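### 4.2 Offence as reported by the audience

The second part of our material comes from the evenings at the Sirkberg club, where stand-up comedians tried new material in front of a paying audience. After each evening the guests were asked to fill in a short form. They marked the jokes which they found funny, the jokes which they found offensive, and the jokes which they found to be both. In total we received 357 forms that could be used. Forms with only one mark, or with the same mark for every joke, were left out, as explained in Section 3.

The first result is that the two marks are not opposites. Many guests gave both marks to the same joke, and this happened most often with jokes about religion and about illness in the family. Kirkegaard and Owino have described something similar for radio comedy, where listeners who complained about a programme were also among its most regular listeners. Our forms point in the same direction, but we want to be careful here. A guest who has bought a ticket has already accepted a certain risk – a radio listener may only have turned the wrong knob.

The second result concerns the target of the joke. When the comedian was the target of his or her own joke, the offence mark was rare, also when the language was very rough. When the target was a group to which the comedian did not belong, the mark became more common, but it depended strongly on the place of the joke in the set. The same joke about pensioners was told by Arnar Kragh as an opening on one evening and near the end on another. As an opening it was received coldly. Near the end it was marked as offensive by few guests, and several wrote in the free field that they "knew him by then".

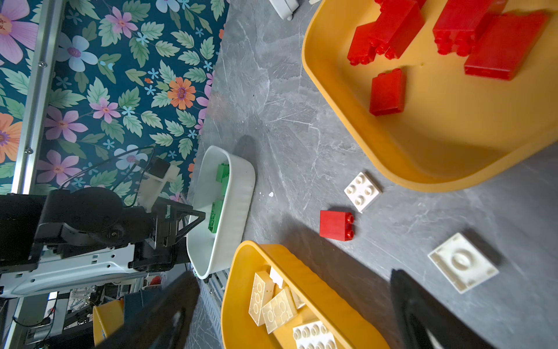 *Figure 3. Toy building bricks in a yellow tray, on a marble-patterned floor beside a floral wall.*

We call this effect credit, following the use of the word in Ingvarsson's study of after-dinner speakers. Credit is built up slowly in the first minutes and can be spent later on a more risky joke. It can also be lost. One set by Nanna Þrastardóttir, which lasted 20 minutes, shows both movements. She began with stories about her own driving lessons and was well received. Then she made a remark about a guest's accent, and the jokes which came after it were marked as offensive more often, although their content was mild. She removed the remark before the next evening.

It could be objected that the forms measure politeness and not offence. A person who sits next to friends may not wish to be seen marking a joke which the friends laughed at. We tried to reduce this problem by collecting the forms in a closed box at the exit, but it cannot be excluded. The interviews in Section 5 suggest that the pressure also works in the other direction – two guests said that they had marked a joke as offensive after their partner did so, and that they had laughed at it themselves.

Finally, we found no clear relation between the use of swear words and the offence mark. This was a surprise for us, as the guidelines of the Evangelista festival, from which our form was adapted, treat swearing and offence under the same heading. In our version they should have been two separate questions, and we recommend this change to anybody who wishes to use the form again.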